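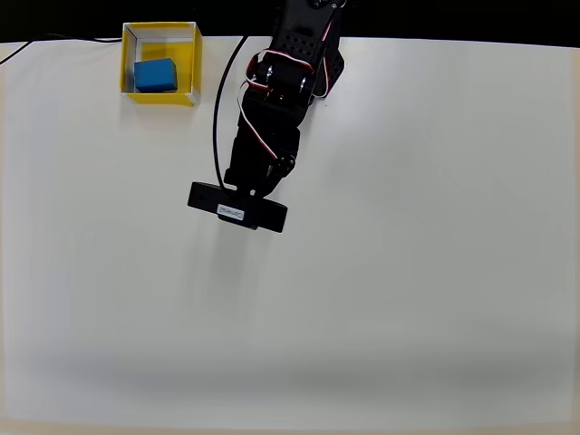

The Four-Day Promise

Every August someone tells me the shorter work week has been proven. I'd like to see the proof. Ciltex, the payroll firm, gave 251 staff Fridays off and declared that output held steady. Output by whose measure? Its own managers filled in the survey.

Jarmila Charvát answered phones there through the trial. "I did five days of calls in four," she told me. "I ate lunch at my desk." She liked the long weekends. She also left for Sesotar before winter.

I don't doubt people are tired, or that plenty of meetings could go. But pay stayed flat, the centre's targets went up by 2 per cent, and the company labelled that generosity. Staff at Lorgate start their own version on 13th October – with the same consultants.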